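Best way to protect a white tabletop for messy crafts?

Posted in Home & Crafts by Impi Valtonen, 25 May 2021

Hi all! So I finally have a white table of my very own (hand-me-down from my sister, who moved to Trenach and couldn't fit it in the car) and I'm already terrified of wrecking it. I do a lot of block printing and some glue-heavy stuff with my kids, who are 5 and 14 and equally bad at keeping ink where it belongs. I've tried newspaper, but the print rubs off, and the plastic tablecloth slides all over the place. What do you use that's cheap and doesn't look awful if it stays out all week? I don't want to tape anything right onto the top if I can help it.

3 replies

Finbarr McGrath
Brown paper, all day long! I bought a big roll of the heavy kind, 500 feet of it, for $17 on clearance last September and I'm still nowhere near the end (my wife says it'll outlive us both). Cut one piece big enough to cover your whole work area, because seams are where ink sneaks through. If it curls, roll it backwards overnight with a rubber band on it and it'll lie much flatter in the morning. I like the color too, it's easy on the eyes next to a bright white table and you can spot a drip right away.
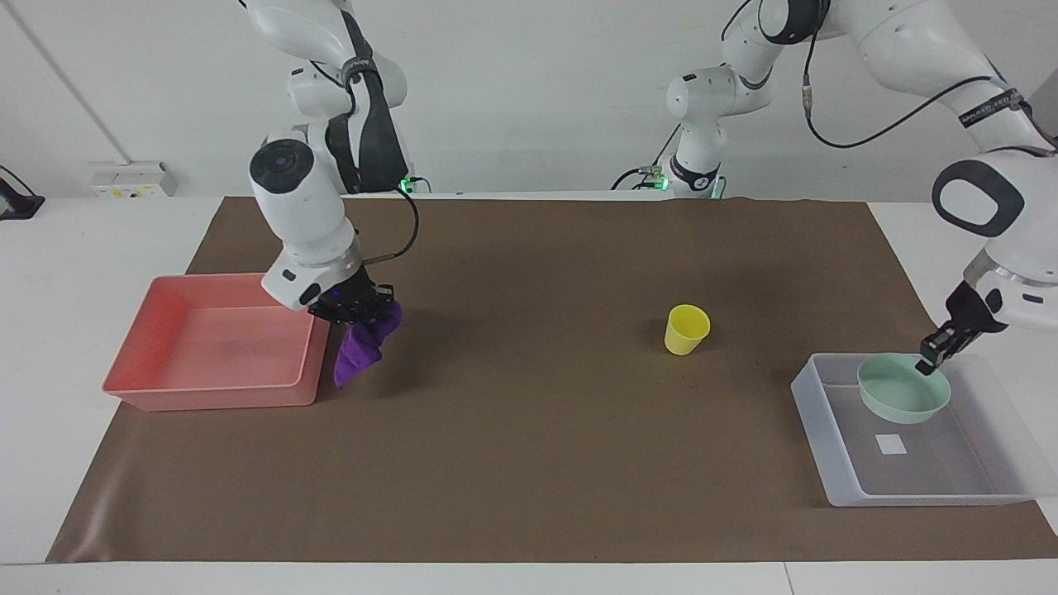

A few more things I do
Fold the paper under at the front if your sleeves keep catching it. Put a scrap of cardboard under anything you cut with a blade, because paper alone won't stop a knife (ask me about my old desk). And save the used sheets! Mine get turned into wrapping paper, splotches and all.

hokel_mom
we use an old shower curtain. works fine

Nic Aodha
I'd go with Finbarr on the paper for ink, but for glue I switch to a silicone baking mat on top, since dried glue just peels off it. Two of them side by side is plenty for a couple of kids. One warning from me: don't leave wet paper sitting on the table overnight. I did that with a soggy watercolor mess and got a faint tan shadow that took a baking soda paste and a lot of rubbing to get out. Is yours painted or laminate? If it's painted I'd test any cleaner underneath first.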